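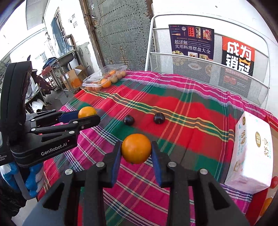 Too many robots learn to pick fruit in rooms where fruit has never been eaten, and the results show it the first time somebody brings in a patterned tablecloth. That was the complaint from one early reader of the Zenia paper, and the team at Dramcombe has decided to take it as a compliment, having spent most of a year on the tablecloths.

Dramcombe today released Zenia, a method for teaching robots to grasp soft, round things from demonstrations recorded with hand-held grippers. A person does the picking. The software, called Zein, watches how the fingers close and works out which parts of the view matter and which are merely plaid.

The released set holds 1381 demonstrations on oranges, plums and other fruit of similar shape, 715 of them recorded on busy cloths among household clutter. The remainder were made on plain surfaces, for comparison and for the sake of everyone's eyes.

In tests on a two-armed robot, Zenia was given 600 attempts at lifting a single piece of fruit from a crowded table. It failed 138 times. A policy trained only on the plain-surface recordings did worse, and showed a marked fondness for grasping printed packaging.

"We would like to report that the robot understands oranges," the Dramcombe team said. "It understands where to put its fingers, and on a good day when to stop squeezing. Grapes remain a matter for next year's paper."

The demonstrations, training code and a full list of failures, sorted by fruit, will be available in September through Jokitz, Dramcombe's research download site. Labs wishing to contribute recordings may apply there. Tablecloths are not supplied.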